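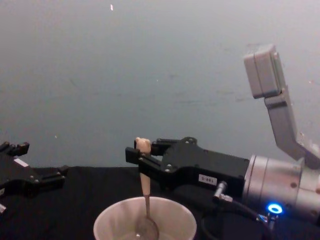

How long does the consulate take to replace a lost passport?

Two working days for an emergency travel document, once they have your form, your photo and your fee. A full passport takes weeks and has to be done from home.

I ask because I have now been in Astano for longer than the holiday I came here to have, and a few of you want to know how it works. So, a thread. Get a tea.

Background for the newcomers: the airline stopped flying on the evening of the storm, then stopped existing the following morning. There were 1,059 of us booked out of Astano that week. According to the ministry's statement, 974 have gone home. I'm in the other bit.

The passport went missing somewhere between the departures hall and the hotel they bussed us to. I've retraced the route twice. The bus driver let me look under all the seats and I found a very nice glove.

First thing to know: the consulate isn't in Astano. The consulate is in Sella, four hours by coach. Astano has an honorary consul, who is a dentist. He's kind and he has a stamp, but the stamp is only for sailors.

Second thing: ring before you travel. The number on the website goes to a recorded message telling you to look at the website. The number on the door in Sella goes to a person. You can only read the door if you're in Sella. I'm told by the consulate that this has been "noted".

(If you're stuck here too, message me and I'll send you the door number.)

Third thing: they want two photos, and the background must be light grey or cream. White is no good. The booth at the coach station does white. The chemist opposite does blue. There's a man with a shop behind the market who does grey and charges accordingly.

Bijan Mousavi, also stranded, same flight, went through all this a day ahead of me and has been more use than every leaflet put together. He got his document yesterday. He can't leave either, as his new seat is on the same ferry as mine and the ferry is waiting for a part.

Yes, ferry. The ministry has chartered one from the Safavi line to Atstead. Seats go to families first, then anyone with a medical letter, then the rest of us in the order we registered. Fair enough. I registered late, having believed the airline.

Somebody asked who's paying. The hotel was covered for the first few nights, then it was "under review", then a letter came under the door. The letter is dated 02/12/2025 and says we may claim up to 100 a night on return, with receipts. It doesn't say 100 what.

I did ask. The woman on the desk in Sella said it would be "the relevant currency". She had the look of someone who'd asked as well.

In fairness to the consular staff, there are very few of them and they've been in since dawn most days. One of them lent a man her own phone charger and then had to ask for it back through a glass screen. All the grumbling in this thread is aimed higher up.

Things I'd do differently: keep a photo of the passport somewhere other than the phone that was in the same pocket. Register with the ministry on day one, even if the airline is being cheerful. Pack more socks.

Someone in the replies says the government back home has promised a full inquiry, with findings by February. Lovely. I'd like to be there to read it.

Update: the part for the ferry has arrived. It's the wrong part.

Update to the update: it's the right part after all, they'd opened the wrong crate. Boarding is "likely tomorrow, subject to confirmation". Bijan has gone to buy sandwiches, which I take to be a vote of confidence.

Will post again from Atstead, or from the coach station. If anyone lost a glove on the airport bus, left hand, brown leather, I've handed it in at the hotel desk.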